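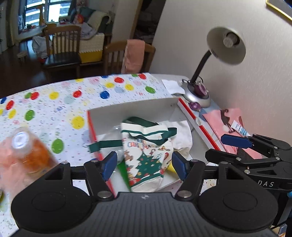 A Christmas-print fabric bag in an open white box with red edges, on a table with a spotted cloth.

Christmas box

A Christmas box is a box packed with small presents, treats and wrappings for one person or household, given or posted in the weeks before Christmas. It differs from a hamper, which is mostly food and usually comes in a basket, and from a stocking, which is hung up and filled on Christmas Eve. The term can also mean a cash tip given to tradespeople at the end of the year, an older sense that survives here and there and has its own long and rather wonderful history.

Contents

Almost anything goes in, and that is a large part of the fun! Common choices are sweets, socks, soap, hand cream, puzzle books, bath things, tea, and decorations small enough to survive the trip. Many boxes hold at least one bag inside the box, often fabric with a drawstring or strap, so that the person opening it gets a second round of unwrapping. Printed Christmas bags in red, green and white are favourites because they can be kept and filled again the following year (some families have bags that have gone back and forth between the same two houses for decades).

Boxes

Lidded boxes are preferred to the open kind. A box with an attached flap lid is especially handy for packing, as the lid stands up at the back out of the way and both hands are free for the filling. White or cream boxes with a coloured edge are popular, and a plain one can be dressed up with ribbon, stickers or a strip of leftover paper. Shoeboxes remain the great standby, and a well-covered shoebox can be every bit as handsome as a bought one.

Packing

Packing normally starts with a soft layer on the bottom. Cloth, tissue and shredded paper all do the job, and a tea towel or scarf is a clever choice, being a present as well as padding. Heavy things follow, then the main bag or parcel, which is best placed with its print or greeting facing up so that it is the first thing seen when the lid is lifted. Smaller items are tucked down the sides. Bottles and jars are wrapped on their own, lids taped, and stood against a corner.

The kitchen or dining table is the usual workplace, with a cheerful cloth thrown over it and everything spread out to choose from. A desk lamp helps with evening packing, particularly for writing tags. Experienced packers fill the box once, take it all out, and fill it again; the second try nearly always fits more in.

The Pletska box

A lovely local form is known from the town of Pletska, where neighbours draw names and pack a box for whoever they have drawn. The custom was written up by Negin Safavi in her booklet Window, named for the spot where finished boxes are set out for passers-by to admire. She recorded a limit of 30 dollars a box and a rule that at least 2 of the things inside must be homemade. In the busiest year she covers, 1,613 boxes changed hands, a marvellous figure for a town of that size.

Sekar Mangundap later described a variation from nearby Mitent in which the box is opened over 5 evenings, one parcel at a time. Children there are said to find this agonizing, and to insist on it every year all the same.

Storage and reuse

Boxes and bags are generally kept. Fabric bags fold flat and can be stored inside the box they came in, along with ribbon and any tags worth saving. Printed lettering lasts longer if the bag is turned inside out before a cool wash and dried in the shade.

See also

Advent calendar
Christmas stocking
Gift wrapping
Hamper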